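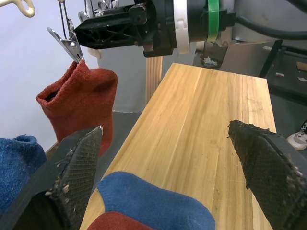

According to Dörte Brandes, a sock hung by the cuff is a sock you have given up on. She says the clip stretches the ribbing, the ribbing quits, and by November you're walking around with a puddle of fabric at each ankle. Socks go up by the toe. She has held this position for as long as I've shared a laundry room with her, and she holds it at a volume that carries up the stairwell.

I've always clipped mine by the cuff, like the red one, and until this winter I thought of it as a private matter. Then my dryer died, so now everything I own gets hung up in the apartment, and I've started noticing that some of my socks do slide down. They're also old. I have no idea which of these is the cause.

So is she right? Toe or cuff? Also, everything takes forever. I did a load of 16 pairs on Skurura Street's finest tap water and the thick ones were still clammy after more than 31 hours. I live in Kadulham, ground floor, north side, where the air is basically soup. The windows are painted shut in one room and merely stubborn in the other. Anything that doesn't involve buying a dryer is welcome.

*posted by* **mildewed_in_kadulham**

---

**Tiedemann**

Two separate problems, and the second one is the one worth your time.

Clipping: she's partly right, which I realize is the worst possible news for you. A wet sock is heaviest wherever the water ends up, and the water heads for the bottom. If the cuff is at the top, the elastic carries the whole weight for as long as the sock is wet. With a thin cotton dress sock that's nothing. With a thick wool boot sock it's a small dumbbell on a rubber band. Hang the heavy ones by the toe and the thin ones however you please. I clip thin ones by the cuff myself because the clip leaves a dent, and I'd sooner have the dent at my shin than poking at my big toe all morning.

What really kills socks is heat. If the dead dryer was the kind with one setting (inferno), it did more to your elastic than any clip has. Your socks may have been goners before you hung up the first one.

Drying time: 31 hours is a spin problem before it's an air problem. Run the spin cycle again with nothing else in there. It costs you a few minutes and gets out a surprising amount of water. After that:

- Turn thick socks inside out. The terry loops are on the inside and they hold on to everything.
- Leave a gap between them. Socks on one of those little carousels tend to get clipped two to a peg, and then the side where they touch never dries.
- Point a fan at them. A cheap one on low beats a radiator, and it goes *across* the socks, not down from above.
- Open the stubborn window for ten minutes a couple of times a day. Yes, in winter. Cold air holds very little moisture, so once it warms up in your room it has plenty of capacity for sock.

If you can get hold of a dehumidifier, shut it in the smallest room with the laundry and close the door. Mine does a full load overnight and I empty a depressing amount of water in the morning.

---

**lintbrush**

just put them on the radiator. my grandmother did it and she had socks older than me

---

**Prudusero**

Please don't put them on the radiator unless you enjoy socks with the texture of crackers. Also, covering the radiator in a damp ground floor flat is how you end up with a cold room AND black stuff behind the bookcase. Ask me how I know. I lost 2 bookcases.

I agree with Tiedemann on the extra spin. One more thing, use less detergent. If you're pouring to the top line of the cap, the residue stays in the fabric and makes it feel clammy even when it's close to dry. Half of that is plenty for socks unless you farm.

Regarding the toe question, I fold mine over the bar of a rack, halfway, no clips involved. No dent, no stretch, no argument with the neighbors. They do take longer because the fold sits against itself, so give them a flip at bedtime. You will forget to flip them. I forget every time.

---

**mildewed_in_kadulham**

Did the second spin and the inside out thing. The boot socks were dry by breakfast, and the fan only fell over once. I've moved the heavy ones to toe-up and am doing them in my own bathroom with the door closed, so Dörte doesn't have to hear about it.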